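We are looking for people to join our open day at Foltex

Foltex is a small robotics workshop in Fludthorpe. Each June we open our doors for one Sunday and let visitors see how our robot arms handle things from daily life, such as dishes, lamps and candle holders. This year we need two kinds of people: **guides**, who are paid, and **trial visitors**, who come before the public and tell us what they did not understand.
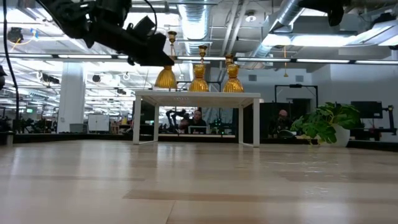
*Glass and brass on the white table, main work area, Foltex.*

## Guides (2 places)

You will receive groups at the entrance, walk with them to the tables and explain in plain words what the arms are doing. The work is not technical. Last year we had 971 visitors in one day, and many of them were children, so a clear voice and good patience are more important to us than a diploma.

We ask that you:

- speak English well enough to answer questions from strangers
- can stand and walk for most of the day
- are 18 or older
- can come to one training evening in the same week

It is good, but not required, if you have worked in a museum, a school or a shop. A second language is very welcome. We had many families who spoke Persian or Polish with each other and we could not always help them.

Guides are paid for the training evening and for the full open day. Lunch is included. Please bring closed shoes, and tie back long hair before you go near the tables.

## Trial visitors

The trial visit takes place in the evening and begins at 6:30. You will follow the same tour as the public, and after it you will sit with us and talk. You do not need to know anything about robots. In fact we prefer that you know little, because our own people have forgotten which words are difficult.

We would like to have persons of different ages. Children from eight years can take part together with a parent. Trial visitors are not paid, but we refund the bus ticket and there is soup and bread after.

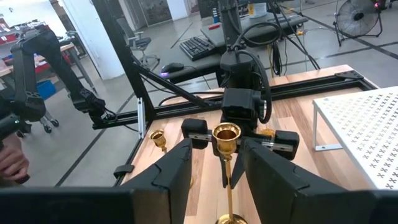

The part of the tour that needs the most explaining is the candle holder table, and we want to hear from you if our explanation works. Visitors ask there who is moving the arms, and if the robot can see. A guide should be able to point to the things that answer this: the small camera module on the front of a gripper, for example, or the black controller in a person's hand at the side of the table. People also like to stand where they can look at the tall brass candlestick between the two rounded finger pads. Please think about how you would describe this to a child of eight years and to a retired engineer, as both will be in your group.

## The other partners

The open day is organized together with Bromix, who lend us the chairs and the sound system, and with the Asadi bakery on our street. Bromix will have its own stand near the entrance, and guides are not expected to work there. We can receive up to 1,000 visitors this year.

## How to apply

Write a short letter, one page is enough, and tell us which of the two roles you want. Guides should also write where they have worked before and which languages they speak. Trial visitors only need to give their age and say if they come alone or with a child.

Letters can be left at our front desk in Fludthorpe or sent by post, addressed to Davoud Nouri, open day office. If you use a wheelchair or need a seat during the tour, please write this too, so that we can plan the path between the tables. We answer every letter, also when the places are full.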